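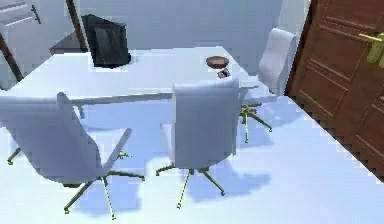 1/ Starter scene in Skanovix, the room simulator I've been paying for since February

Sim & Bots > Reviews > Threads
Newest | Popular | Saved | Log in

OK, long thread. A bunch of you asked whether Skanovix is worth it if you only want a place to test robot behaviors before you touch real hardware. I've had two months with the hobby tier and I have opinions, mostly good, a few grumpy.

2/ What you get: a library of indoor rooms, a physics engine that mostly behaves, and a camera you can stick anywhere and render from. You write your task in Python, hit run, and go make coffee. I've been living in the office room with the white table and the swivel chairs, and by now I know it better than my own kitchen.

3/ Setup was easier than I expected! The installer pulled everything down in one go and the first room opened without me editing a single config file. If you ever fought with the old Bosutell toolkit you know how rare that is. (I lost a whole weekend to Bosutell once. Never again.)

4/ The object library is where I got picky. The site says 3,087 items, and sure, but a lot of those are the same mug in different colors. Furniture is solid. Small tabletop stuff is hit or miss. The little brown bowl is fine, but the tiny reddish-brown thing next to it could be anything at the resolution I render at, and my detector agrees with me.

5/ Speaking of resolution. I run low on purpose because my graphics card is old, and you pay for it in stair steps along every straight edge. Look where the floor runs into the door. For training a navigation policy I don't care. If you want pretty video for a pitch, crank it up and bring a better computer than mine.

6/ The chairs deserve their own post. White backs, skinny olive-gold legs, five spokes each, and those spokes are a wonderful pain. My planner used to treat a chair as a plain cylinder and it kept clipping the base. Collision shapes in Skanovix follow the legs properly, so my bad assumption showed up on day one. Nahom Tufa told me to inflate the footprint and be done with it. He was right, but I wanted to be stubborn first.

7/ Lighting is soft and bluish by default. You can change it, but the menu is buried three levels down and resets when you reload the room. I filed a ticket. Isla Crichton on their support side wrote back the same afternoon with a workaround (save your lights as a preset, load it in the script), and it works, so points for support.

8/ Camera placement is my favorite part. You can drop a viewpoint anywhere, including dumb places, and dumb places are really useful. I like to tuck one near a partition so a big chunk of the view is blank wall, then see if my localization falls apart. Plain pale walls are brutal for feature matching. Give me a wood door or a black monitor to lock onto and life gets a lot better.
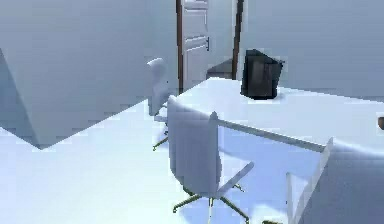
9/ Doorways, and why I keep testing around them

Dark brown posts on both sides, darker gray floor through the gap, everything else close to white. That contrast makes the door super easy to find, maybe too easy. I had a policy that looked brilliant until I tried it in a room with white trim. So my advice is to randomize your textures early — the tool for it is right there in the side panel and I ignored it for weeks like a fool.

10/ Also check your chairs against your door. When one lines up with the opening from the camera's point of view, my depth filter likes to merge the two. It's my filter's problem and I'm not blaming the product, but being able to park the camera at the same spot and rerun the same view 200 times is how I caught it.

11/ Price. Hobby tier is fine for one person. The studio tier runs 900 a year and adds shared rooms and batch rendering. Sorcha Gillies has it at her shop in Clemden and says the batch rendering alone sold her. I don't have enough jobs to justify it, so I'm staying put for now.

12/ Compared to Vrettos: Vrettos has nicer materials and a friendlier editor. Skanovix loads faster and the Python side is way cleaner. If you mostly build rooms, go Vrettos. If you mostly write code and want rooms handed to you, stay here.

13/ Things I'd fix tomorrow if they let me:
- the light settings resetting
- search in the object library (type "bowl", get lamps)
- swivel chairs that don't swivel unless you turn on a joint flag you have to find in the forum

14/ Would I renew? Yep. It's stable, it's quick on bad hardware, and I find my bugs before they can dent any furniture. The trial covers the office room, so try that one first and put a camera down low by the chair legs.

15/ Replies are open. If anybody has gotten the texture tool to leave the doors alone and only change the walls, please send me your script — mine paints the handles too.

Contact | © Threads Archive | Back to top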